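Dririer Community Help
Home > Storage and Small Stuff > Boxes and Cases

Clear stepped box with a hinged lid - how do I stop it popping open and clouding up?

Posted by Suta
Tags: clear plastic, latches, sewing bits, desk storage

I love clear boxes. I'll say that up front so you all know who you're dealing with! I went from zero to 2 of these tiered ones in a month (the kind with the stacked-looking sides, a lid on a hinge and one little latch at the front) and I already want more for buttons, snaps, spare bobbins, all of it. Being able to see what's inside without opening anything is such a treat.

Two problems though. First, the latch on my older box has gone soft. It clicks, but if I pick the box up by the lid it lets go, and last week I had 300 seed beads all over the rug. Second, I washed both boxes in hot water and one of them has come out with a faint haze, mostly on the lid. It used to be so bright and shiny.

Mine live on a pale wood table and the one I use most has just one small dark thing in it at the moment, so any haze really shows.
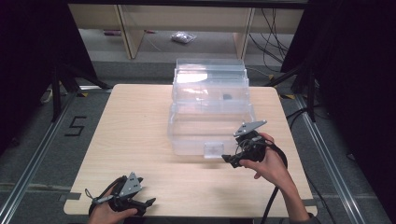

Majali wondered whether the latch was worn at all, or whether the lid had gone a tiny bit out of shape in that hot wash and wasn't sitting down flat anymore. Good thought, and I went and checked: the soft one does rock a little when I press on one corner. So maybe it's the same problem twice? Any ideas for getting the lid flat again, or is that box done for? I'd also love tips on the haze. I have white vinegar, dish soap and a microfiber cloth in the house and would like to start with those.

2 replies

Rakovum
Oh, I have a whole shelf of these and I'm so happy to see somebody else get excited about them!

Haze first. Try lukewarm water with a drop of dish soap, rinse, then wipe with one part vinegar to four parts water on the microfiber cloth. Rinse again and dry it right away with a clean part of the cloth. If the cloudiness was minerals from your water, it will come off and you'll be thrilled. If it's still there after two tries, the surface itself has probably changed and I would leave it be. No scrubby pads, please, and no window cleaner with ammonia in it.

For the lid, close it, set the box on something level and lay a heavy book on top overnight. Mine got better that way - not perfect, but the rocking stopped. I wouldn't use a hair dryer. I tried that on a different box and the hinge side went wavy.

Also, pick it up from underneath! I use both hands now, even when there's hardly anything in there. For beads I put a wide rubber band around the whole thing as well, front to back, and it has saved me more than once. Little zip bags inside the box are great too if you sort by color.

bluehallway
just buy a new one. had the same thing and the latch snapped in the end. cold water only from now on

Suta
Thank you both! The vinegar took most of the haze off the lid, I'm delighted. There's still a patch near the hinge but I can live with it. Book is going on tonight, and the beads have moved into a jar until I see how that goes.

Rakovum
Yay! Leave the patch alone and give the book a second night if it still rocks in the morning.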